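The card sorter stopped on its own again, and I know why now

2023-11-02

I've been putting off this post because I wanted to be sure of the cause first. The short version is that our card sorting arm at Clinutby kept stopping partway through a run, with a fault on the screen that pointed at the wrong part.

The job is simple. The arm picks a card up from the white box at the front of the desk and puts it in a slot in the wooden tray. We call the setup Yin, after the older rig it replaced. It had run well since January, and then last week it faulted 11 times in one afternoon. Every fault was logged as a grip error.

So I spent most of a day on the gripper. I cleaned the fingers, reset the closing force and ran it through the open and close test. It passed. I swapped in the spare fingers from the Illwood unit, and it passed with those too. Back on cards, it quit after 6.

What I should have done first was read the raw log next to the arm position. The grip errors all came with the wrist turned the same way, over the box, just as the fingers began to close. Moving cards by hand into the gripper with the wrist straight gave no errors at all.
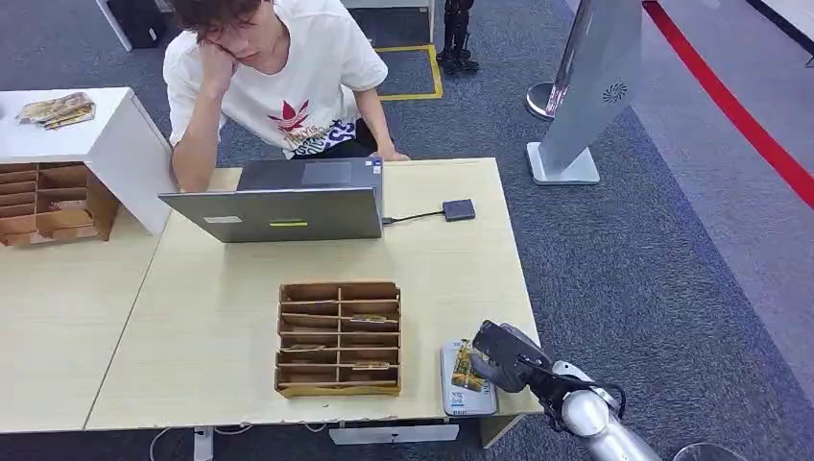

What was wrong

The cable at the wrist. One of the signal wires had a break inside the insulation, close to the joint, and it opened up whenever the wrist turned past a certain point. The controller lost the finger position for a moment and called that a bad grip. Nothing showed from the outside.

The part that bothers me is what it did after a fault. The setting was to retry on its own after 8 seconds. If you had reached in to straighten a card, the arm could start moving with your hand there. I did reach in, more than once. It never touched me, but that setting came over from the Bedthorpe config and I hadn't checked it.

What I changed

New cable, with more slack at the joint. Auto retry is off, and a fault now holds the arm until someone clears it at the laptop. I also added a separate message for lost position signal.

It has done about 4 hours of cards since then with no faults. I'll look at the cable again next month.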